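Can a robot clear the table yet?

My sister asked me in June whether she should hold off on replacing her dishwasher, on the theory that a robot would be doing her kitchen in a couple of years anyway. She was half joking. I told her to buy the dishwasher, and then spent a few weeks reading and asking people so I could say why.

I don't build robots. I did production scheduling at Camacho for a long time, where we packed gift sets into cartons, so my interest is mostly in the boring work. Somebody has to pick up a thing and put it in another thing, all day. We had 20 people on that line at the peak, and the only machine that ever helped much was the one that taped the boxes shut.

Packing was hard to automate for a simple reason. The items changed every few weeks. A machine that could place a glass jar was no use when the set switched to a cloth pouch, and by the time it had been adjusted, the season was over. A vendor quoted us 458 hours of setup for one product family. We kept the people.

Trí Trình, who I worked with there and who now does integration jobs for Clemiro, thinks this is the part that has really changed. The newer systems are trained on recordings of people steering the arms through a job, many times over. You show it the task instead of programming every move. He said one table-clearing job he followed took 334 recordings before the arms did it well enough to leave alone for a few minutes, and then it got worse again when they changed the tablecloth.
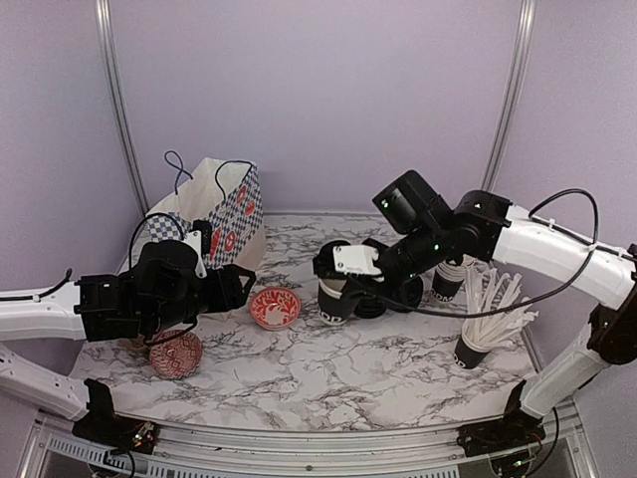 What I look for now in any of these setups is how ordinary the objects are. For years the demos were wooden blocks and foam cubes, which told me very little about a kitchen or a packing bench. Things have moved on to the stuff people leave lying around, and it's harder than it looks. A paper cup like the one in the right gripper will crush if you squeeze too much and slip if you squeeze too little. A bowl tipped on its side has to be picked up differently from one sitting flat, and a paper bag leaning on a wall can move as soon as something brushes it. I used to see new hires get flustered by less.

Speed is the other question, and it gets skipped a lot. Chiến Tôn runs a small café supply business and looked into a two-arm station from Curus for sorting returned cups and dishes. In the trial it took roughly 105 seconds to deal with a tray that his evening person does in the time it takes to say hello. He wasn't bothered by that. His point was that the tray comes back at 9 p.m. and doesn't need to be done until morning. A slow machine is fine if it can be left alone. His problem was that it couldn't be. Twice an evening it would get stuck on something, and someone had to walk over and sort it out, and that person might as well have done the tray.

I think that's where things stand for homes too. One chore, on one table, with decent light and a limited set of objects, is possible today. A whole kitchen after dinner is a different job. There's grease, there are knives, there's a toddler's cup under a napkin. There's also the question of where two arms would go. My sister's counter barely has room for a toaster.

Shop floors will get there first, I'd guess, and mostly on the jobs where the parts come in the same few shapes and a mistake costs a cup or a carton. Trí says the Trudeo people are already quoting for kitting work, which is putting the right parts in the right tray. I'd have liked that at Camacho – even a slow one, on nights.

Folding laundry I'm leaving for another post. I have a lot of notes on it and most of them are about fitted sheets.

She bought the dishwasher, by the way. It's a good one and it's very quiet.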